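租下手工教室前,我手里那张检查表(带批注)

阅读时间:6分钟

上回写了押金和合同,好几位同行留言要我的检查表。其实就是一张折得起毛的纸,Lernedwood那栋楼我一共看了三间,每间都照着它走一遍。表上的字很短,后面的批注是我回家以后补的,想到哪儿写到哪儿,大家凑合着看!

一、门和通道

□ 大门从里面能一把推开,不用钥匙
批注:第二间不行。房东说"白天都不锁的",可我晚上七点还有课呢。写进整改单,换了推杆再谈。

□ 最窄的地方至少留出一米宽
批注:按摆好桌椅以后的样子量。我的办法是拿胶带在地上贴出桌子的轮廓,再背着包从中间走一趟,蹭到了就算不合格。

□ 应急灯按测试钮会亮
批注:三间都亮。但第三间的灯被一个柜子挡了大半,亮了也照不到台阶,我记的是"待改"。

□ 楼梯扶手不晃
批注:使劲摇,别客气。

二、电

□ 漏电保护器按测试钮能跳
批注:这一条谁来看房我都催着按。第一间按了没反应,电工Tan师傅下午过来换的,换完我又按了三次。

□ 热风枪、小烤箱各走各的回路
批注:我的烤箱铭牌上是1,000瓦,热风枪单独也不小,加上烧水壶,一个插线板肯定扛不住(别问我怎么知道的)。

□ 插座面板没有发黄、没有焦味
批注:凑近了闻。窗边那个面板发黄,拧开看是接线松了。

□ 地上没有横穿过道的电线
批注:实在绕不开就上线槽,地毯底下藏线绝对不行。

三、瓷砖、接缝和围板

□ 指甲划过砖缝,不掉粉
□ 硬币轻敲砖面,听有没有空响
□ 围板接缝和压条没有翘起,边角不扎手
批注:这几条最花时间,我一般放在上午十点左右的自然光里看。围板的话,花纹越热闹越要上手摸,小裂口混在线条里眼睛很容易漏过去。角上的金属立柱也要摸一遍,切口没打磨的话,袖子一刮就是一道口子,小朋友的手更不用说。深色砖缝不显脏,所以掉没掉粉得靠指甲。

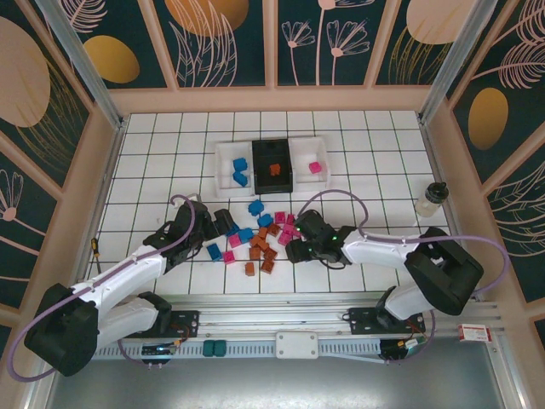

白瓷砖台面,三面花纹围板,远端并排放着托盘。

□ 桌上的小件都进托盘
批注:深浅托盘各备几只最方便,浅色小零件放黑托盘里一眼就找到,深色的反过来。收工的时候也快,端起来就走!四岁以下的孩子来上课,能塞进嘴里的东西一律放高处,这条我用红笔圈了两遍。

四、化学品和胶

□ 清洁剂不和颜料放一层
□ 每个瓶子上都有标签,分装瓶也算
批注:第三间的水槽下面有半瓶透明液体,没标签,问谁都说不清。我没打开,直接请物业收走了。大家千万不要自己闻一闻再判断啊。

□ 用胶、用漆的时候能开窗
批注:窗子打得开还不算完,要看开了以后风往哪边走。我点了一支香试,第一间的风正好往隔壁教室灌,那就得加一台排风扇。报价765元,含安装,房东答应出一半。

□ 有安全数据表,打印出来的
批注:存在手机里的不算,出事的时候谁会去翻相册。

五、清洁和防滑

□ 白砖按块擦,擦完蹲低了侧着看一遍
批注:白砖正着看都挺干净,得侧过来,灰印子才会冒出来。先用湿布,擦不掉的再上小苏打糊,停几分钟。还擦不掉就看看到底是污渍还是釉面磨坏了,釉面坏了的地方会吃颜色,以后越来越难弄。我在图纸上给这种砖画个小叉,下回来先看它。

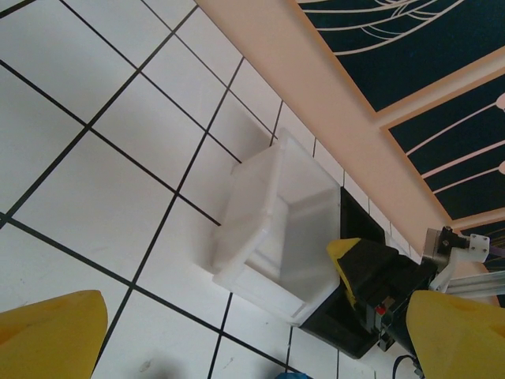 Teodoro Dimaculangan

接着说防滑。

□ 水槽前面的地垫四角不卷
批注:卷角的直接扔,别想着拿双面胶粘,我粘过,两个星期又起来了。新地垫我订的是Jistodov的,背面满胶那种,400元两块,到货再看厚度合不合适。太厚的话门会刮到。

□ 拖把和水桶有固定位置
批注:不能是楼梯口。(真的有人放楼梯口。)

□ 地面有水时,谁看到谁擦
批注:原来写的是"值日生负责",后来改了。等值日生过来,水都被踩得满屋子都是了。

六、架子和梯子

□ 高于一米五的架子上墙固定
批注:两手抓着架子中间往外拉,能感觉到松动就重打膨胀螺丝。石膏板墙要找龙骨,找不到就换矮架子。

□ 梯子的脚垫齐全,撑开后锁扣扣死
批注:楼里公用的那架Stander,有一只脚垫磨得快见底了,我跟物业说了,目前贴着"暂停使用"。我自己带了两步的小梯凳过去,够到灯管没问题。

□ 重物放腰的高度
批注:泥料一袋就不轻,放最底层弯腰搬,放高层举着搬,都不好。中间那层全腾给它。

七、灭火器和急救箱

□ 灭火器指针在绿区,铅封没断
□ 急救箱里的东西没过期
批注:第二间的烫伤膏早就过期了,创可贴倒是一大盒。我自己的急救箱里还会多放一卷弹力绷带、一把圆头剪刀、洗眼液。上课最多的伤是热熔胶烫手,所以冷水龙头要离桌子近,第一间走过去才四步,这点我很喜欢。

□ 每次上课前告诉大家出口在哪
批注:半分钟的事,说就是了。

目前的结果:第一间换好保护器以后还剩两项没勾,排风扇和地垫。第二间卡在门上。第三间问题最多,租金也最便宜,我还在犹豫,那个挡灯的柜子房东说是可以搬的。

星期一我再去一趟第一间,带上卷尺和新买的插座测试仪,把桌子的位置定下来。需要空白表的朋友在下面留言,A4纸正反面一张,批注那一栏我给大家留宽一点。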